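Let the family shut the door
Last updated: 4/22/23

I have read the statement from the Pramero campaign four times now and I still can't find the family in it. The mother's name is spelled wrong in the second paragraph. The group's own name appears nine times.

For anyone who missed it, a man of 31 died in the holding cells at Lelamcombe in September. His relatives asked for the custody footage, were told to wait, and are still waiting. That ought to be the whole story. Instead we have had a march, a rival march, a row over who was allowed to speak at the first one, and a councillor having himself photographed outside a house he had never been to before.

I am not against marches. I went on the first. There were 106 of us by the police's own figure, which I would have put higher, and it was quiet and decent and it rained. What I doubt is the claim, made more loudly every week, that noise is what gets footage released. Where is the evidence? The campaign points to the Skokum inquiry as proof. I followed that inquiry from start to finish. The film came out after a solicitor wrote 15 letters and a coroner lost patience. The crowds came later, and so did the people who now take the credit.

Teodoro Segura, who speaks for the campaign, told a public meeting that grief "belongs to the whole community". Does it? I would like to hear that from the people who had to choose the coffin. When the dead man's sister asked for three weeks without visitors or cameras, she was told, kindly I am sure, that the moment might pass. That is a salesman's argument. It is what you hear when you ask to think about a kitchen overnight.

The police deserve no comfort from any of this. Their line is that releasing the footage could harm a future hearing, and they have given no date for one. They said much the same at Palacios Road and the hearing there lasted a morning. If the film shows what the force says it shows, let the family see it in a private room with their lawyer present. It would take an afternoon. Every month they refuse, they hand the megaphone to whoever wants it most, and then complain about the tone.

I am told that a piece like this gives ammunition to the other side. Perhaps. But I have grown wary of any cause that has to be protected from questions by the people running it. Who is paying for the coaches? Who wrote the leaflet with the sister's face on it, and did she agree? I sent both questions to the campaign and got back a link for donations.

There is an inquest to come and it will need patient people in the public seats, day after day, with nothing to chant. I'll be there. I would be glad to be proved wrong about who else is.

Reader comments

Joon-young Yang
I was at the public meeting and you've left out that Segura was clapped by two of the cousins. Families don't all want the same thing. Otherwise fair.

marsh_lane
Easy to say stay home and write letters when it isn't your brother in the cell.

Pat R
She didn't say stay home — read it again. The bit about the leaflet needs an answer.
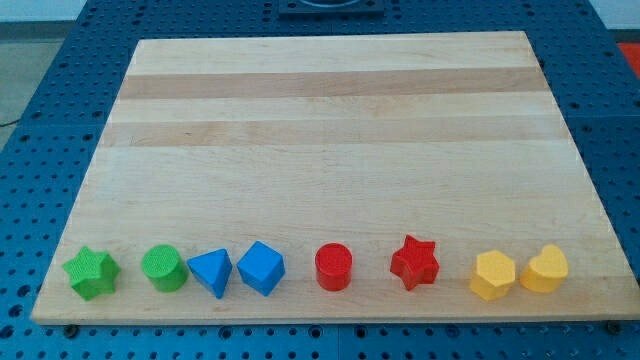
Shape blocks along the front of a light maple board.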